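June 17, 2026

Finished the second pass on the Edeck print this morning. Six reels, all 35 mm, the fourth shrunk enough to need the relaxed gate. Logged 3,142 feet of usable picture negative before lunch. Reel 2 has a replacement section from a later dupe, higher in contrast, with the song starting four frames early against the track. Left the sync as found and noted it.

The Prilham cut drops the wedding song and the whole of the bus depot argument. The Clelham cut keeps both but loses the end titles. Neither matches the censor length on the can, so there was probably a third version.

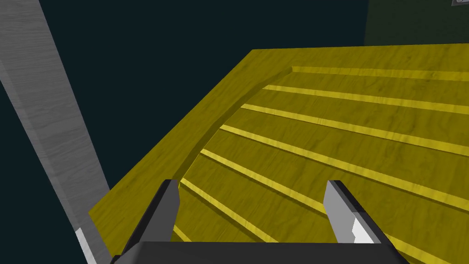

Sivakumar wrote back in the afternoon that the depot argument was never in the first release and was put in for the rural circuit, where distributors wanted more of the comic uncle. If so, the Prilham cut is the earlier one and my notes on reel 3 need reversing.

Subtitle file now at 2,187 lines. The village dialect still reads too flat in English. Changed "sir" back to the original word throughout.

To do: regrade reel 5, check the optical track for hiss, ask Clelham for the dialogue sheets again.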